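Parcels talk, Jesgate library, 7/26/21
Speaker notes, T. Olatunji

Start without the slides. Ask who has a drawer of saved bubble wrap. Wait. Hands go up slowly, then all at once.

My gran in Wastetstead kept string in a tin marked "string, too short to use". Pause for the laugh; if none comes, move on briskly.

Main bit: why we over-wrap. I spent January at the Arboleda sorting office reading complaint letters. There were 968. Most were about things that arrived broken, but a healthy pile came from people who had hurt themselves getting in. One man used a bread knife on a parcel containing a better bread knife. (True. Do not give his name, he lives near here.)

Tape. We use it like gravy. Obinna Akinola ran the Ornus counter for years and his rule was one strip along each seam and then put the roll down. Hold up roll. Put it down. Leave it down.

Old boxes: fine to use again if the corners are firm. Cross out the old address, or your nephew's present goes back to the shoe shop.

Skip the history of brown paper if we are past the half hour. We will be.

Last slide stays up during questions.

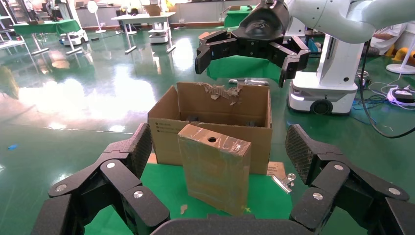 Does it matter which way the fragile item faces inside the box?
Less than people think; padding on every side matters more, and it should be snug enough that nothing shifts when you tilt the box.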